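From: Benoît Picard
To: play-kitchen list
Subject: Re: edge guard on the small counter, and what goes under the pot

Nadhirah Yusof wrote:

> We are building a second play counter for the children's room and want to
> copy yours. Three questions. What height is the clear strip at the front,
> and is it screwed or glued? Do you keep the cloth under the pot, or is that
> only for looks? And do the toy vegetables mark the pot? Ours is the same
> kind of thin steel and it shows everything.
>
> Vicente says to skip the strip and route a groove in the top. I would like
> to avoid that if possible.

Nadhirah,

Answers in your order, then a note on the top itself.

1. Edge strip

Clear acrylic, screwed. The strip stands 10 mm above the surface. I tried 20 mm first and small hands caught on it when reaching for the pot. Glue held for a month on the Dirkel top and then let go at one corner, so I went back to screws. Pre-drill the acrylic oversize and stop turning as soon as the head touches. If you see a white halo around the hole, it is too tight and will crack from there. Put a screw close to each end. The side panel on the right can go up higher than the front, as nothing needs to come in from that direction.
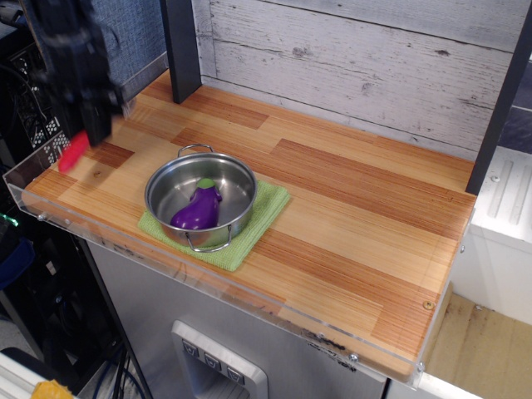
2. Cloth

Keep it. The base of the pot is small and slides on the wood pattern surface at the slightest push. A folded terry-type cloth stops that. Fold it so the corners stick out past the base on the diagonal; that way a child can pull the cloth and move the pot without grabbing the handles. Ours is light green, from a pack Mireille Rolland bought. Two layers is enough. Four layers and the pot rocks.

Wash without softener. Softener makes the loops slick and you lose most of the grip.

3. Toy vegetables and marks

The eggplant has a smooth glossy skin and has left nothing on the steel. The ribbed red one is harder to clean because crumbs and lint sit between the rings. I use an old toothbrush and dish soap, then leave it on a rack for 30 minutes. Don't soak it.

The marks inside our pot came from a metal spoon. Switch to wood or silicone and you should be fine. The wire loop handles are thin and will bend if the pot is dropped on one side.

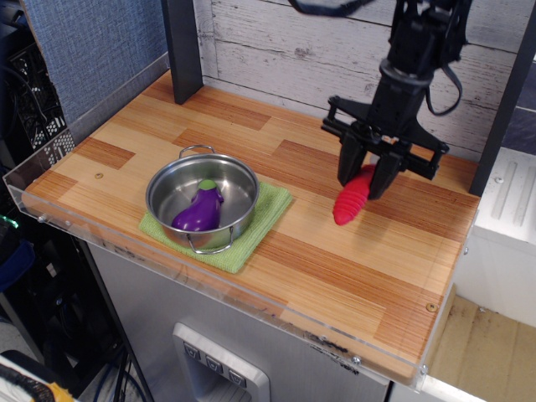
As for Vicente's groove, I would not do it on this material. The plank pattern looks like solid wood from a distance, but I don't trust the face layer once it has been cut. Timothée Roussel routed a sample of the Trorelo board and the edge of the cut started lifting after the second damp wipe. A groove also collects whatever is spilled and you need a thin tool to get it out. With the strip, you wipe toward yourself and lift the cloth along the front.

If you have small holes in the top from an earlier fitting, as we do, leave them open or plug them flush. Filler shrank on mine and left a dip that held water.

Screw length depends on your board. I used 18 mm, which does not come through on ours. Check yours with a scrap first. The Irkov ones with the shallow head sit better against acrylic than the countersunk type, which act as a wedge.

I can send the drilling template if you give me the length of your front edge. It is drawn for the short version, so the middle spacing will need to be redone for anything longer.

Benoît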